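May 27, 2024

Long day, writing this quick before I fall asleep. Shelves along the brick wall still a mess – boxes everywhere, half of them with no label. Got the long brown table mostly clear. Left the white box on it, can't decide where it goes. The little round table is staying, I like it. 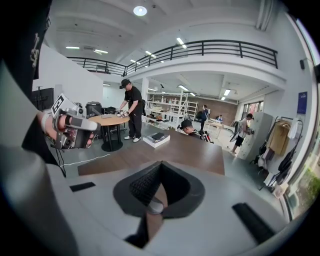
Reet Lūse thinks the shelves should of been sorted back in April, and that anything without a label by tomorrow goes out. Fine. She can do the top ones then.

Still need: 2 rolls of tape, 40 labels, a marker that works. Feet hurt. Bed.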